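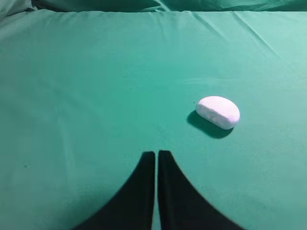

*Abb. 1: Blick der Handgelenkkamera auf das weiße Objekt, grünes Tuch als Unterlage, Finger fast geschlossen*

## Projektbericht Greifen auf Stoff — Gruppe Driretti

Stand: 4. Juli 2026

**Ziel.** Kleine, helle Teile von einer weichen Unterlage aufnehmen und in die Schale legen. Nur mit der Kamera am Handgelenk, keine zweite von oben. Im Mai noch mit Deckenkamera geplant, wurde gestrichen (Halterung kam nicht).

**Aufbau**

- Arm und Zweifingergreifer aus dem Laborbestand, Finger schwarz
- Unterlage: grünes Tuch, nicht gespannt
- Steuerung: unser Paket *Sadness*, Version aus dem Vorgängerprojekt Sepúlveda, Greifplanung neu geschrieben

**Daten.** 700 Durchläufe aufgenommen, alle ferngesteuert. Davon 237 aussortiert — meist falscher Startpunkt oder Aufnahme zu früh gestoppt. Weitere 176 für den Test zurückgelegt, Rest Training.

**Probleme**

Schatten. In Abb. 1 liegt er links unten am Objekt und ist recht dunkel. Die Segmentierung hat ihn anfangs mitgenommen, der Greifpunkt rutschte dann nach links. Lösung: Maske nur auf Helligkeit, danach größte Fläche. Reicht für weiße Teile, für dunkle sicher nicht.

Falten. Längere Falten im Tuch geben Kanten, die der Detektor manchmal als Objektrand liest. Glattziehen vor jedem Durchlauf hilft, kostet aber Zeit und wird irgendwan vergessen.

Öffnungsweite. Der Greifer fährt mit fast geschlossenen Fingern an und öffnet erst kurz vor dem Absenken. War in Sadness so drin, haben wir gelassen. Bei schräg liegenden, länglichen Teilen muss vorher gedreht werden, sonst drückt ein Finger von oben drauf. Drehung kommt jetzt aus der Hauptachse der Maske.

**Ergebnis.** Im Test 11 Fehlgriffe, fast alle am Tuchrand. Stoff mitgegriffen zählt bei uns als Fehlgriff, auch wenn das Teil am Ende in der Schale liegt.

**Offen**

- dunkle Objekte
- Kalibrierung nach Greiferwechsel — dauert imer noch zu lange
- Code aufräumen, Readme für Flasavport schreiben (die Gruppe übernimmt den Stand nach den Ferien)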